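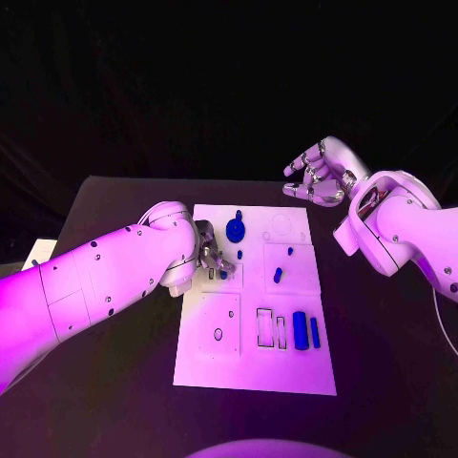
*Robot arms at a board of blue parts, pink-violet light.*

# conville-followups

Reviews of second and third albums, with star ratings, collected to test the "sophomore slump." I doubt the slump exists in the form critics describe, and I doubt this data can settle it. Please read the problems section before you make a chart.

Last full rebuild: 9 Apr 2018

## What's in it

| File | Contents |
|---|---|
| `reviews.csv` | 2753 reviews, one per row |
| `rated.csv` | the 2393 of those that carry a star rating |
| `artists.csv` | 280 artists, with debut year and label |

Ratings run from 1 to 5. Half stars were rounded down in the Trudley import, before I took over. I would not have done that, and the original values are gone.

## Sources

- **Osex**: a print monthly, typed in by hand. Decent text, unreliable dates.
- **Trudley**: a web archive. Many reviews were rewritten years later and kept their old dates.
- **Badawi**: a retail catalog. Its reviewers were paid by a store that sold the records, so treat the praise accordingly.

## Known problems

- An artist whose debut flopped often never got a second album. Everyone in here had a first record somebody liked, and a drop from that is what you'd expect by plain chance.
- The `flop` column is a reviewer's word. It is not a sales figure. Several albums marked `flop` went on to outsell the debut.
- Genre tags came with the sources. "Adult alternative" appears to mean nothing at all.
- Live albums and remix sets are counted as follow-ups in Osex but not in Badawi.

## Use

Load `rated.csv` and group by `artist_id`. Do not average across sources. If you get a clean result, check for duplicates first: `review_id` is unique, the text is not.

Corrections go to Adoración Paredes, with a scan or a link. "I remember it being better than that" will be closed without a reply. The next rebuild is planned for September, if the Osex dates can be fixed by then.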